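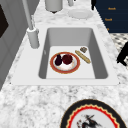

Plate with an orange-red rim in a white sink

Week 4: Who put the stone there, and why?

Welcome back, everyone. Last Friday we ended on the fountain at Paddale, and several of you stayed behind to ask why its inscription spends so many more words on the donors than on the man it is meant to remember. It is a very good question, and I'd like us to spend most of this session on it (with a short break at 11, I promise!).

When you stand in front of any memorial, try to keep two dates apart in your mind – the date of the thing remembered and the date of the unveiling. At Paddale there are 40 years between them. By then most of the people who had known the old schoolmaster were gone, and the money came from former pupils who had done well for themselves and rather wanted the town to know it.

Su-bin Shin's chapter on the Climent obelisk is your main reading. She found the subscription list, with 200 names on it, and she is lovely on the quarrel over the spelling of the surname, which was cut wrongly and had to be filled and cut again. Do read the footnotes too, as half the fun is hidden down there.

For next week
Choose one memorial within walking distance of home. Copy the wording exactly, line breaks and all, and write 100 words on who paid for it. Seul-gi Kwon has kindly offered to help anyone who gets stuck in the council minutes.

Bring a pencil, as the archive won't allow pens.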